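Zaltus Gripper Finger Fault: Frequently Asked Questions
Last updated Mar 15, 2022

These answers are for sites running the Zaltus tabletop arm with the two-finger gripper. They cover the fault in which the gripper closes on a small item, reports a good grip, and then lets the item slide or drop during the lift. If your arm has stopped with a red light on the base, you have a different problem and should use the emergency stop page in your binder.

What is the fault?

The gripper decides whether it is holding something by checking how far apart its fingers are when they stop moving. On affected units the left finger can stop a little early. The controller sees a gap, takes the gap to mean there is an object between the fingers, and starts the lift. The object may be held loosely or not at all.

Which units are affected?

Arms shipped from the Flarkstead plant with gripper firmware 8.2 or earlier. Arms assembled at Truvmont use a different finger drive and do not show the fault. The plant name is on the sticker under the base, next to the power inlet. If the sticker is missing, send us the serial number and we will look it up.

Has anyone been hurt?

No injuries have been reported to us. We have had reports of dropped items, one cracked tray, and one case in which an operator reached in to catch a falling item while the arm was still moving. That last report is the reason we are treating this as a safety matter. Do not reach into the work area to catch anything. Let it fall.

What does the arm do after it drops something?

It carries on. The controller believes the grip was good, so it moves to the drop-off point, opens the fingers over nothing, and goes back for the next item. There is no alarm. In a long unattended run you may not find out until you check the output tray.

Does it happen with every kind of object?

No. Blocks, boxes and anything wider than the finger pads are rarely a problem. Most reports involve long, narrow items with a handle that changes thickness: toothbrushes, pens, spoons, paintbrushes. The early stop leaves a gap close to the thickness of these items, so the false reading looks normal to the controller.

Our own test set uses everyday items for this reason. Toothbrushes are the most useful of them. The handle is curved, the grip area has raised ridges, and a capped head makes one end bulkier than the other.

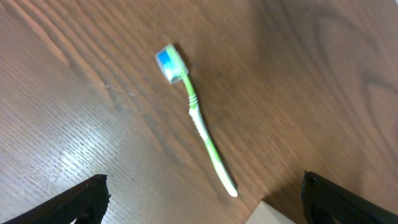 Wrist camera view in the toothbrush test, with the fingers open and the capped brush on the tabletop.

Can I use the wrist camera to check for the fault?

Partly. The live view will show you whether the item is between the fingers, and it is worth watching during the first few picks of a shift. It will not tell you how hard the fingers are pressing. An item can look well placed and still slip. Glare off a varnished or polished table can also make the finger tips hard to judge, so turn down any lamp that shines across the work surface.

How do I test my gripper?

Use the closed-finger test. Clear the work area, stand behind the marked line, and choose Service, then Gripper, then Close Empty. Run it ten times. A healthy gripper reads zero at the end of every close. If any reading is higher than 2 mm, stop using the gripper and contact support. A reading between zero and 2 mm should be written in the log and the test repeated the next morning.

Run the test with the arm warm. Several sites passed it at start-up and failed it after an hour of work.

What causes the early stop?

The left finger runs on a small carriage. On the affected units the grease in the carriage can thicken and collect at the inner end of the rail. The motor feels the extra drag and treats it as contact. We first put this down to a bad batch of springs and replaced them on 96 arms. Some of those arms failed again within weeks, and we were wrong about the springs.

Can I clean the rail myself?

Please don't. The carriage sits under a preloaded cover that can snap shut on fingers. Trained technicians need a holding tool to open it. Wiping the outside of the pads with a dry cloth is fine with the power off.

Is there a firmware fix?

Firmware 8.3 adds a second check. The gripper squeezes again after the first stop, and if the gap changes, the arm pauses and shows code 1959 on the pendant. This catches most bad grips – it does not cure the sticking carriage. You still need the rail service.

What do I do when code 1959 appears?

Press Hold, wait for the arm to come to a full stop, and switch the drive power off at the pendant. Remove the item by hand. Run the closed-finger test before you restart. Do not clear the code and continue, even if the item looks properly held.

When will my unit be serviced?

We are working through the list by serial number and expect to finish in August. The visit takes around two hours and there is no charge. Sites using the Dong feeder table should unbolt it before the technician arrives, as the base cannot be tipped with the feeder attached.

Can I keep using the arm until then?

Yes, if it passes the closed-finger test every day, the firmware is 8.3, and the guard is in place. Keep the lift speed at the low setting. Do not use the arm for glass, blades or liquids, and do not leave it running unattended.

I already sent my gripper back in the spring replacement. Do I need to do this again?

Yes. The rail was not touched during that work. Quote your earlier return number when you write in and we will attach it to the new visit.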